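Review: the Clarnel grasp-learning kit, four months in

Sunday, August 12, 2018

Print this page | E-mail this to a friend
14 comments | 70 shares

I should say up front that I bought the Clarnel kit with my own money, and it wasn't cheap, so I went into this wanting it to be good. I already had an arm and a two-finger gripper. What I didn't have was any sensible way to teach the thing to pick up stuff it hadn't met before, and that's what Clarnel is selling: a software package, a thick manual, and a training method they call "nudge and retry."

The method is simple enough to explain over coffee. You show the arm a pick by hand, guiding it down to the object and closing the fingers yourself. Then the software goes off and tries the same pick with small changes, a little to the left, a little more wrist twist, fingers a bit wider. It keeps score. Every so often it stops and asks you for another demonstration, and the clever bit is that it asks for the one it's most confused about. So you're not sitting there doing the same easy pick over and over (I've done that with the Rennie package, and I'd sooner paint a fence).

Setup took me most of a weekend. The installer is fine, the calibration is not. You get a printed grid card and a page of instructions that skips straight from step four to step six, and I only got through it because Dougal Semple had posted his own notes on the users' forum back in April. Thank you, Dougal! Clarnel support did write back to me, very politely, two days after I'd already fixed it.

Once it was running, though, I had a lot of fun. I gave it 200 demonstrations spread over a few weeks of evenings, all on ordinary household junk, and then let it practice. When I felt it had settled down I ran a proper test: 1437 attempted picks, with objects swapped and moved between tries. It missed 161 of them. That's a success rate just under 89 percent, on a hobby budget, in my house, with me doing the teaching. My old Rennie setup never got past 70 percent on the same kind of stuff, and that was after a lot more hand-holding.

Now the fine print, since a single number hides plenty. Most of the misses came from two kinds of object. Flat things were the worst — the fingers come down on either side, close, and slide right over the top. The other trouble was floppy or rubbery things, where the software decides it has a good grip by looking at how far the fingers closed, and something squashy fools it. There's a setting called "soft object patience" that helps a bit, but it also slows every other pick down, so I turn it on only when I need it.

I also tried the Bornwood object pack, the paid add-on with ready-made demonstrations. Skip it. The starting grasps were all for tidy shapes like cubes and balls, and after an hour of practice the arm was doing no better than it did with my own demos. Your kitchen drawer is a better object pack and you already own it.

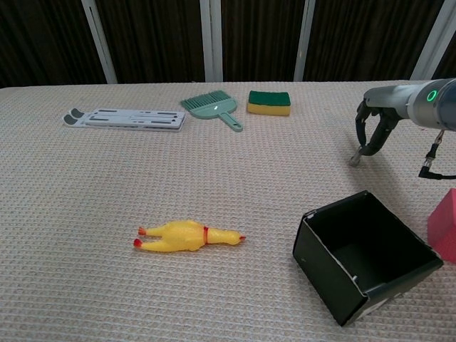 Rubber chicken up front, sponge and brush at the back, green box at lower right.

A word on backgrounds, as the manual barely mentions them. Clarnel's own examples all use a plain black mat. I did a side-by-side with a patterned cloth, expecting the little squares to drive the vision part nuts, and it cost me almost nothing. Shadows were a bigger headache. With one strong lamp on, the arm's own shadow would sometimes get outlined as an object, and I'd see the software plan a very confident grab at nothing. Two weaker lamps cured most of it.

Things I liked: the way it picks its own questions, the practice log (plain text, easy to open in a spreadsheet), and the fact that you can stop in the middle of a session and carry on tomorrow. Things I didn't: calibration, the missing step five, and a fan warning that pops up over the camera view and can't be moved.

Would I buy it again? Yes, I think so, if you've got the arm already and a few free evenings a week. If you want something that works right out of the box, wait for the next version, or have a look at Talimine, which has less learning in it but a much friendlier setup. I'm planning to redo the flat object test with longer fingertips and will add the numbers to this page when I have them.

E-mail this to a friend | Print this page

We use cookies to remember your settings on this site. By continuing to browse you agree to our use of cookies. OK | More information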